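I have been keeping marine fish for longer than I care to add up, and in all that time I have never really loved a fish food dispenser, or a dosing pump, or a magnet cleaner. They all do the job until they don't. So when Leonor Moreira handed me her spare Billemach reef dosing kit and told me to stop measuring things out with a kitchen spoon, I said thank you very much and left it in its box until October.

Well, I should have opened it sooner!

The kit comes with a little two-channel pump, a drip holder that hooks over the rim of the tank, tubing, and a printed guide that somebody clearly wrote with care. You fill one container with your calcium mix and the other with your alkalinity mix, set the amounts, and off it goes in small doses through the day and night.
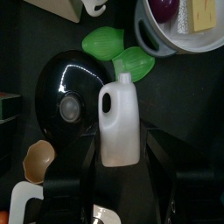
Radwan Marine Aquarium Club, Equipment Reviews

My own tank is a mixed reef with soft corals, a few stony ones I fret over, a pair of clownfish and a very bossy yellow tang. The stony corals are the reason I wanted steadier numbers. When I dosed by hand I would forget, then remember at 11 at night, then put in a bit too much to make up for it, and the poor things would sulk with their polyps pulled in. Since the pump went on, the readings have barely moved from one test to the next, and the big green colony on the left has put out new growth along its edges.

Setting it up took me most of an afternoon, I'll admit, though a fair part of that was tea. The calibration step asks you to run 50 ml into a measuring cylinder and then type in what you really got. Do it twice. My first try had air in the line and came out short, and if I had trusted it I would have been overdosing for weeks.

Now for the grumbles. The tubing is stiff and wants to curl back into the shape it had in the packet (a soak in warm water helped a lot). The buttons are tiny, and the screen goes dark before I have found my glasses. Arne Ackermann has the same kit on his seahorse tank and says the clip slips on thicker glass, so measure your rim before you buy.

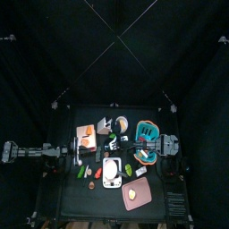 View toward the back of the table, with brackets along the far edge.

Noise is the thing people ask me most. It makes a low whirr for a few seconds and then it's quiet again. My tank is in the living room and I stopped noticing by the end of the first week. The tang still comes over to glare at it.

I did try the Dustik doser a while back, on loan from Mwangi Mwakalinga, and it is a handsome thing with a much better screen. It only has the one channel, though, and I found the menus a muddle. For a fish-only tank, or for someone who just wants to add one supplement, I think it would be lovely.

Would I buy the Billemach with my own money? Yes, I would, and I've told Leonor she isn't getting this one back without a fight. Keep up your weekly testing all the same, and rinse the lines with fresh water every month or so. I leave mine running into a bucket while I do the water change.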